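Ticket 243
Subject: Washing machine stops before final spin, E18 on display
Product: Cadik Yagi 2, front loader
Opened by: Nanami Imai, Moddale
Status: Closed

Opened, August, 8.41 am

The machine fills, washes and rinses as normal, then stops before the last spin. The display shows E18 and the door stays locked for a few minutes. When it opens there is water sitting in the bottom of the drum. It happens on the cotton programme and on the quick wash. It did not happen on rinse only, but I have only tried that once.

I have switched it off at the wall and back on. That clears the code until the next load. The machine was moved in July when we had the floor done, and it was fine for a few weeks after that.

Reply from support, 10.15 am

Thank you for the details. E18 means the machine has not drained within the time allowed. Please check the following in this order and write back with what you find.

Turn the machine off and unplug it. Let the water cool if you have just run a hot wash.
Open the small flap at the bottom right and put a shallow tray under it.
Pull out the drain tube, take off the stopper and let the water run out. You may need to empty the tray more than once.
Unscrew the filter anticlockwise, clean it under the tap and look into the space behind it with a torch.
Turn the small impeller with a finger. It should move in jerks but should not be stuck.

Update from customer, 12.30 pm

Drained it. The filter had a hair grip and a lot of grey fluff in it. Impeller turns. Put it all back and ran the quick wash with two towels. Same code, same place in the programme.

One thing I noticed - the pump does run. I can hear it humming for a good while before it gives up, and a little water comes out into the sink pipe, but only a trickle. 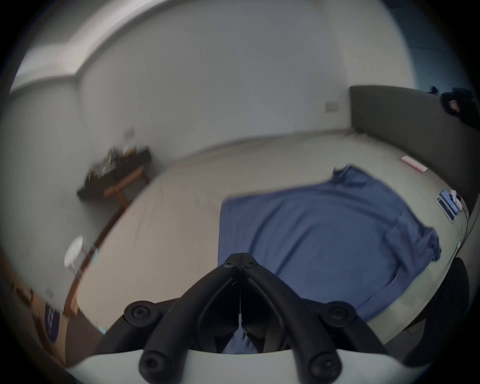
Could the pump be worn out if it still makes a noise?
A worn pump can hum and still move very little water, but a squashed or blocked drain hose gives the same signs and costs nothing to put right, so check the hose first.

Reply from support, 1.50 pm

As the machine was moved in July, please pull it forward and look at the grey hose along its full length. It should rise to the height of the worktop before it drops to the sink pipe, with no sharp bends. Then undo the clip where it joins the sink pipe and check the spigot. If that pipe was replaced, there may be a blanking disc left inside, although that would normally stop it draining from the first wash.

Have a bucket ready. There will be water in the hose even after you have drained the filter.

Update from customer, 4.20 pm

No blanking disc. The hose was folded flat behind the machine, low down, where it had slipped out of the plastic hook. There was also a plug of fluff just above the fold, which I got out with a bottle brush. Hooked the hose back up and pushed the machine in slowly while checking it from the side.

Ran a rinse and spin with the drum empty. No code. Now running a full cotton load.

Update from customer, 7.05 pm

Cotton load finished and spun. Drum dry, no E18. The clip on the sink pipe drips a little when it drains. It is the old spring type.

Reply from support, 9.10 am, next day

Glad it is draining. Replace the spring clip with a screw clip. The Skellell 18 to 32 mm size fits that hose. Tighten until the drip stops and no further, as the spigot is plastic and can crack.

Cause recorded: drain hose kinked and partly blocked. No parts sent. Ticket will reopen if you reply within 41 days.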